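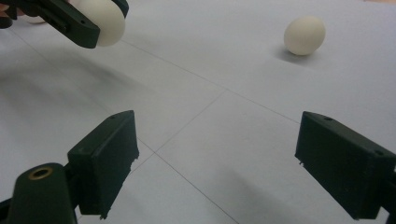
Gathering examples for the grasping model went into its second phase in July, and the second phase is mostly eggs. The first was blocks, which forgive everything and taught the model to squeeze as though it had a grudge. So the Tesville bench has moved on to things that make you slow down. The hand-held grippers are the same dark green ones, one per hand or one per person, and the drill is simple enough: one jaw holds its egg up off the table while the other egg lies there on the white surface, waiting its turn with more composure than the operators can usually manage.

Home | News | Projects | People | Archive

EGGS, BALLS AND OTHER HUMBLING OBJECTS
July, by Asger Ragnarsson

For those who have only met the project through its budget requests, the arrangement goes like this. We want the arm at Clendent to pick up small delicate things and put them down again in one piece. Writing rules for that was tried, at length, by me. Now people do the picking up, each with a gripper shaped like the arm's own, and the model learns from the recordings. One pickup and release makes one example. By the end of the month we had 2,124 of them, and Sointu Hakala had thrown out 300 for reasons she lists in a spreadsheet column called "Why."

The column is good reading. "Talked to the egg" is not grounds for removal, but "waved at colleague" is, and so is "finished, then fiddled." That last one is mine, 17 times. The trouble with fiddling is that the model takes it for part of the job. An early version trained at Prostel would set a block down neatly, then go back and nudge it a little to the left, exactly as I do with coffee cups.

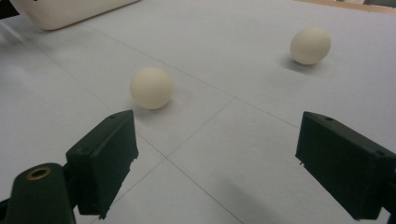
Speed is the other argument. Operators get faster as a session goes on, and a tired fast grasp looks much like a confident one until you play it back. Sointu now stops everyone after 10 examples for a stretch and a glass of water. Grumbling was heard at first, most of it from the author, and then the reject column got shorter – so the water stays.

We also ask people to start from a different spot each time and to come at the object from whichever side feels awkward. Left to themselves, they find one comfortable approach and repeat it until lunch. A model fed on that is superb at one corner of one table. Savolainen, who will be using the finished thing, have more than one table.

Mistakes are welcome, within limits. If a grasp slips and the operator recovers, keep recording, as recoveries are worth more to us than another tidy lift. If a grasp slips and the operator says something unprintable, keep recording anyway. There is no sound.

Bench slots for the next round are open from 9:30 in the morning. Short sleeves preferred, patience required, and please leave rings and bracelets at your desk. Anyone who thinks they have a naturally light touch should put their name down with Sointu, who has a column for that as well.

Contact: the newsletter desk, Tesville | Copyright Clendent, all rights reserved | Back to top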